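Puko opens timber finishing works at Konthorpe

Puko has begun production at its new finishing works in Konthorpe, where solid wood worktops and table surfaces will be sanded, oiled and cured under one roof. The site covers 3,000 square metres and employs 31 people, most of them moved from the company's Kostton workshop, which closed in February.

The works runs two finishing lines. The first handles boards up to 40 mm thick. The second is reserved for repair and refinishing of tops returned by trade customers – a service previously sent out to Barroso. Lead time for standard sizes falls from five weeks to three.

All tops leaving Konthorpe receive two coats of hardwax oil, with a light sanding between coats. Moisture content is checked on arrival and again before packing. Boards outside the permitted range are returned to the drying store and are not trimmed to fit.

The revised trade list contains 137 stock sizes. Edge profiles are unchanged. Orders placed under the old list will be supplied at the old price.
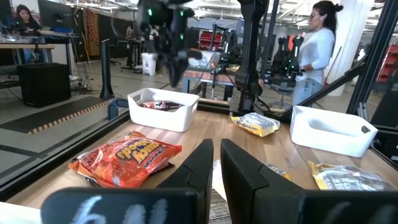
Trinity Fitzsimmons
Head of Surface Finishing, Puko

A light honey tone remains the standard shade for tables and benches. Darker shades are made to order and carry a longer curing time. Samples can be requested from the trade desk, which is open from 8 am to 4 pm.

Enquiries about refinishing should be addressed to Arvo Toivonen, trade desk, Konthorpe.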